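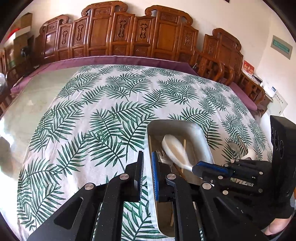

Hervé Collet asked us once why anybody would still pay to have a TV movie transferred off tape, when half of them turn up on late-night cable anyway. Fair question. Short answer, the half that doesn't turn up.

About Brornia

Small company. Made-for-television movies and miniseries, mostly family sagas, shipwrecks, courtroom stuff, the two-night kind with a cliffhanger before the news. We find the tapes, clear the rights, clean up picture and sound, put them out on disc and on our streaming channel, Stestovex. 371 titles in the catalog right now. 91 of those had never been on home video in any format before we got to them.

Started as a mail-order list. Photocopied, stapled, sent out in October so people had it before the holidays. Some of you still have the first one and keep telling us about the typos. We know.

What we do all day

Mostly phone calls. Who owns a 4-hour miniseries when the production company folded, was bought, and folded again? Takes months. Sometimes we get a yes and the master is gone, then it's down to whatever broadcast copy a collector will lend us. We say so on the back of the case when that happens. Commercial breaks come out, the "previously on" recaps stay in. Had alot of mail about that. They're staying.

Yae Okabe handles restoration and also subtitles, so if a line is wrong write to her. She likes the corrections. Send the title and the time on the counter please, not just "the bit on the stairs."

Our labels

Brornia, the main line. Gunawan, for mysteries and thrillers. Lorkilier, period drama, the big costume ones, 3 new releases a year if the lawyers are quick.

Lending us a tape

Yes please. Write first, don't just mail it. We pay postage both ways and you get a finished disc plus your name in the credits, spelled how you want it. Home recordings are fine, even with the weather crawl accross the bottom.

Orders and returns

Discs ship Tuesdays. Scratched ones get replaced, keep the packing slip. Missing episodes, wrong disc in the case, same thing.

Page last updated Feb 20, 2019. New catalog list is on the Titles page, PDF coming when the cover art is done.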